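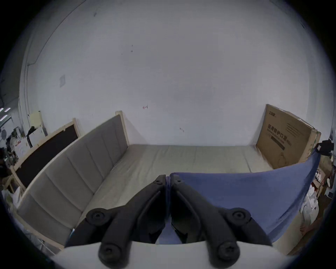
Stripping back the daybed

A daybed against a wall is harder to make up than an ordinary bed. One long side cannot be reached, and where there is a padded side panel as well, bedding has to go in from whatever is left open.

Upholstered panels divided into vertical sections, such as the grey one framed in light wood at the top of this page, collect dust along the seams. A crevice nozzle on low suction, worked from the top rail down, clears them. Wipe the wood with a barely damp cloth and dry it at once. Dark inset panels show smears sooner than pale wood and need a second, dry cloth.

The mattress comes next. With the blue cloth drawn to one side, the beige surface can be checked for creases and marks. Slight creasing in a cover is normal. A ridge that stays put after 2 hours uncovered suggests that the filling has moved, and the mattress should be turned end to end.

Cloths of this size are best folded lengthways before they go on. The fold line then serves as a centre mark. Lay it along the middle of the mattress, open the far half towards the wall and tuck that side first - pulling from the near side afterwards takes up the slack.

We tried the method in June on a Tikkanen daybed in the Storkalitz showroom. Making up took seven minutes with the bed in place and three with it pulled 46 cm from the wall. The difference was almost entirely in the far corners. Felt pads under the feet make the move practical on hard floors, though on carpet the frame should be lifted.

Check the bolts where the side panel meets the end posts twice a year. Hand tight plus a quarter turn is enough for softwood.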